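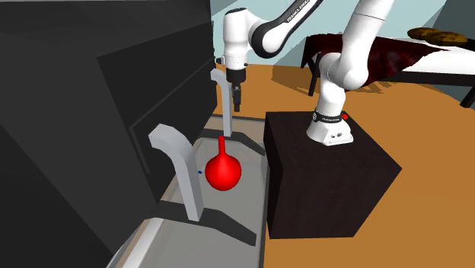 Arm above the tray fixture, fingers close together, red bulb standing in the tray.

Simulated pick task: which rules apply to fixture clearance and approach height?

Asked August 2021
Tags: simulation, grippers, acceptance-criteria, documentation

I maintain the simulated test cells for a small integrator, Grarwood. We model the cell before any hardware is ordered, and the customer (Aasen) wants a written rule set for how the arm may approach the part. The part is a rigid red bulb with a narrow neck. It sits in a shallow tray between two curved uprights on flat bases.

Current draft of the rules:

1. Fingers closed during transit, opened only above the part.
2. No contact with the uprights at any time, including during retreat.
3. Run is void if the simulator reports penetration between any two bodies.
4. 900 runs per revision of the cell, seeds logged.

On the last revision 639 of the 900 runs passed. Most of the rest were voided by rule 3, and many of those were penetrations so small that I suspect the collision meshes. Is there an accepted tolerance? And should rule 2 be a hard failure or a logged event?

Answer 1 (accepted)

There is no general tolerance you can cite. Penetration depth in a simulator depends on the solver, the time step and the contact stiffness. Set your own figure, write down how it was obtained, and freeze it for the duration of the acceptance series. At Dretitz we drop the part on a flat plate, let it settle, record the resting penetration and allow 3 times that value. Anything deeper voids the run. 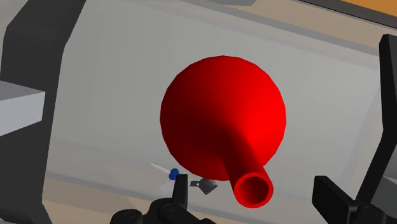
Collision geometry should be reviewed separately from visual geometry, and the rule set should state which of the two a clearance is measured against. A common fault is a hollow part given a convex hull. The hull bridges concave regions, so the solver reports contact where the drawn surfaces have a gap. Your bulb is a candidate: the neck ends in an open mouth, and the neck is much narrower than the sphere it joins. A single hull fills both the opening and the junction. Split it into a sphere and a ring of convex pieces for the neck, then repeat the settling test before touching the tolerance. Facets on the sphere are a smaller matter, but record the mesh revision anyway.

On rule 2, I would separate the phases. Contact with an upright during approach is a hard failure. Contact during retreat is also a failure if the part is held, otherwise a logged event with peak force attached. Whatever you choose, put the definition of each phase in the document. "Retreat" means different things to the planner and to the person reading the report.

Also hold back some seeds. If all 900 are used for tuning, the pass rate says little about the next revision.

Jonatan Ekström

Comment: The hull was the default one from the importer. Splitting it now. I had not considered keeping seeds back.

Answer 2

Rule 1 needs numbers. "Above the part" should be a height over a named frame, e.g. 12 mm over the top of the neck, and the frame should be on the drawing. We had a dispute with Irkora over precisely this. They measured from the tray floor.

Also log joint positions at the moment of failure and not just the tool pose. Same pose, different elbow, different problem.

Answer 3

Just raise the tolerance until the small ones go away. We did that in March and the customer never asked.

Comment: This is not good practice. The tolerance has to be fixed before the series, otherwise the pass rate is not comparable between revisions.

Comment: Agree with the above. Also rule 3 should say which body pairs are excluded. Adjacent links on the arm usually are.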